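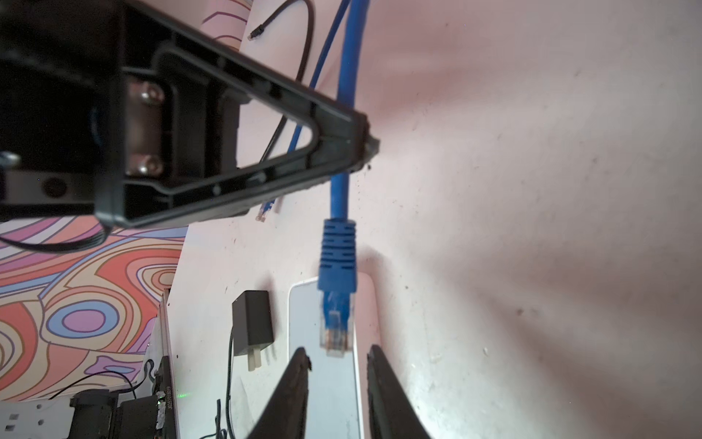 What changes for the technicians when the arms do the plugging?
Mostly the hands get a rest, and the eyes get more work.

Desta Lencho has worked at Weldu for 13 years. "Before, I put the cable in the router, wait for the light, take it out, and again," she told me. "In July my thumb was hurting so much that I opened doors with my elbow."

The company tests returned network equipment for resale. Two arms now share a bench, and the staff call the bench Joltik. On a good shift it finishes 72 units — a fast person can do more, Desta says, but not every day.
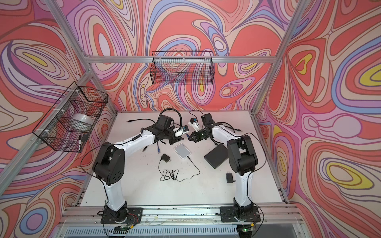 Her new task is to look after the cases the program gives up on. A bent clip, for example, or a port with glue inside. "I thought I would be bored. I am more tired than before, but in the head."

Mitiku Ayele, the shift lead, was against the purchase. "I asked who will lose the job. They said no one this year. I wrote it down with the date." Two people have moved to packing since then, and one of them wants to come back.

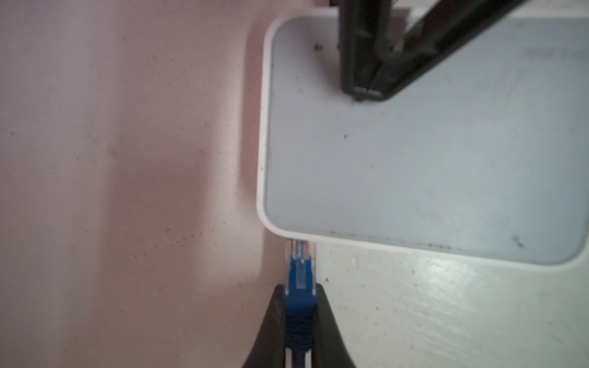

Bontu Tamiru
Staff writer, Grusosine

I asked Mitiku if he still keeps that paper. He does, in his locker. The pay grade for watching the arms is not decided yet, and the next meeting about it is after the stock count.

Filed under: Work & Automation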